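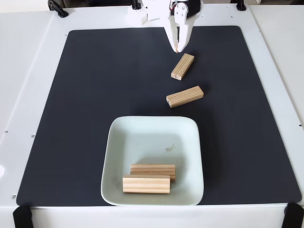

2023-10-27
Posted by Prernska

Print this entry | E-mail this entry

I woke up early and the rain was already on the roof, so I made tea and stayed in the kitchen until it became light. Then I went to the wood. I have promised myself all this month that I will do something with the small blocks, and all this month I have moved the bag from one corner to another corner.

They are pine. I bought them in June at Catacutan, the lumber place on the Ketside road, from the bin near the door where they put the short ends. At that time I had a plan for a game like the ones we had at home when I was small, where you build a tower and the youngest child is always the one who breaks it. Then the summer was hot, I did not want to do anything with dust, and the bag stayed under the stairs next to the shoes.

I put a dark gray mat over the white table before I let any wood come near it. I am strict with myself about this. The old table in Pananport had a long scratch from one evening of carelessness, and I looked at that scratch during every breakfast for years. The mat also is good for the eyes. Pale wood on a white table is tiring, you look for the edge and it is not there. On the dark one every block shows itself at once, also the dust shows, and I do not mind, it reminds me to wipe.

What I like in this pine is the lines. They go along the whole length, very fine, light brown, close together like the lines in a school notebook. I had not seen them properly in June. In the bag they were only sticks, and I thought of them as one thing, "the blocks." When a block lies alone on the mat it has more of a face. There are small dark marks at the ends of some of them, and I spent too long deciding what I think about those. First I wanted to sand them away. I took the fine paper and rubbed one end on a spare piece, and the mark became softer but it stayed. I would have to cut the end, and then this piece is shorter than its brothers and the game is finished before it begins. So the marks will stay. After lunch I was already fond of them.

The sanding I did by hand, outside under the little roof, with the door closed behind me. I know that there are machines for it. My neighbor has offered me his more than once and I always thank him and say next time. By hand I go along the lines, never across, and I turn the block after every few strokes. My father taught me to close the eyes and feel the corner with the thumb. If the thumb is happy, stop. I am still not able to stop at the right moment, I always give it two strokes more, and then the corner is rounder than I wanted.

Around noon my fingers were sore and I had a small splinter. I took it out with the needle from the sewing box and ate soup with the other hand. The soup was the rest of yesterday's, with too much pepper, but I ate everything.

In the afternoon the question was oil or no oil. The woman at the counter of the hardware shop told me that for a thing which children put in the hands (and in the mouth, she said, you will see) I can leave it without anything. Oil would make the lines stronger, and I would enjoy this. But it also makes the wood darker, and the pale color is what I like most. I wrote both possibilities on a paper and then I made no decision. I am writing it here so that I remember the paper is inside the recipe book.

I also tried if they sit well one on the other. Most do. One moves a little when you touch it, like a bad chair in a restaurant. It may be that the wood has dried more on one side in the hot months. I thought to put it at the bottom, then I thought the bottom is the worst place for it. A very light one can go on top where it does no harm. My sister's children will find it in the first minute anyway and will use it to cheat.

The 332 bus came past the window again with the wrong light inside, all blue, and I noticed that it was already evening and I had not gone to the post office. This is the 3rd time I did not go. The letter is still on the shelf by the door with its stamp.

Before supper I brushed the mat outside, but the rain came from the side and wet one corner, so now it hangs over the back of a chair. The blocks went in the shoe box from my winter boots. It is the correct length, they lie in it in rows and do not make noise when I lift it. I would like a real box with a lid that slides. Catacutan sells thin boards for this, and I believe I can do the bottom and the sides myself, but the groove for the lid I do not know how to make. I will ask the neighbor about that, and maybe then finally I will say yes to his machine.

I have 16 evenings until the visit, if I have understood the dates in the message correctly. For the blocks it is enough. For the box I am not so sure. If the box is not ready they will get the shoe box and I will put a ribbon on it, there is a red one from last year that I ironed and kept.

Tomorrow: fine paper (the finest, not the one I bought by mistake), stamps, onions, a new bulb for the stairs. Ask also if the shop has beeswax, only to smell it and to know the price.

My thumb hurts from the needle. It is still raining and I can hear the gutter, the one that I was going to clean in June also.

Print this entry | E-mail this entry

Recent entries
The bag under the stairs
Soup with too much pepper
A day in Pananport, and the old table
Walking to Ketside when the bus did not come
What I kept from my father's tools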